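Part-time help wanted, Giler Alterations & Costume Rental

Posted by Torquil Mackay
Location: Wesby, upstairs from the bakery, entrance on the side street
Hours: 20 a week to start, more in November
Pay: hourly, every other Tuesday

Need someone soon. Prom returns just came back, the choir robes are due out, and I'm hemming at night again. So this is quick, sorry in advance for typos.

What the job is

Mostly clothes care and the front counter. Checking returns in, looking for pulled seams and makeup on collars, tagging, steaming, hanging, putting things back where the next person can find them. Phones. Some pinning for hems once I've seen you do it a few times. Light hand sewing: buttons, hooks, loose lining, the odd zipper pull.

Saturdays are fittings. Those get loud. Wedding parties, band kids, somebody's uncle who swears he is still a 42 regular. You should be OK kneeling on the floor with pins and talking to people at the same time.

Rental stock is 2000 pieces, give or take whatever is out at the cleaners. It's in a card file and half in a spreadsheet. Finishing the spreadsheet is part of the job. I know.
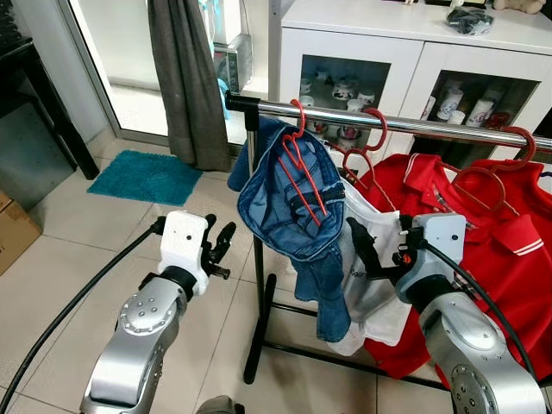

Must haves

Can sew a button on so it stays on. Can read a tape measure, inches and fractions.
Clean hands, we do a lot of white and ivory.
Can lift a full garment bag over your head onto a high rail. Period gowns are heavier than you'd think.
Shows up at 9:30. Doors open at 10.
Polite on the phone even when the caller isnt.

Nice to have

Machine sewing, serger especially.
Spanish or ASL.
Any theater wardrobe time, school shows count.
Own car. We drop off at the Tarawneh Playhouse most weeks and I pay mileage.

Not needed: a degree, fashion school, a portfolio. Please don't send a portfolio, my email chokes on them.

Busy stretch coming up

The Playhouse is doing a big musical in November, 109 costumes, quick changes all through the second act. Fittings start a few weeks ahead. During that run you'd be at 30 hours or so if you want them, plus two or three evenings backstage on repairs. Backstage nights are paid from call time, dinner included. If evenings don't work for you tell me up front, we can split it with Dee who does the weekends.

Perks, such as they are

Alterations on your own clothes free, family at half price. Borrow a costume for Halloween as long as it's back by the following weekend. Day-old rolls from downstairs. Air conditioning in the workroom, finally.

How to apply

Come by in person any weekday before noon and ask for Torquil, or drop a note thru the mail slot. Name, phone number, which days you can't work, and a couple lines on what you've sewn or mended lately. Kitchen curtains are fine. If you worked at Cluvus Cleaners before they closed, say so, I probably know your old boss.

I'll call people back in the order they come in. Short chat first, then a paid two-hour tryout: one hem, four buttons, and a rack of returns to check in. Bring your own thimble if you're picky about thimbles.

Must be 18 or over. If the first person works out I may take a second for the musical only, so apply even if you just want the short stint.

Parking in back, not in front of the bakery please, they get deliveries all morning.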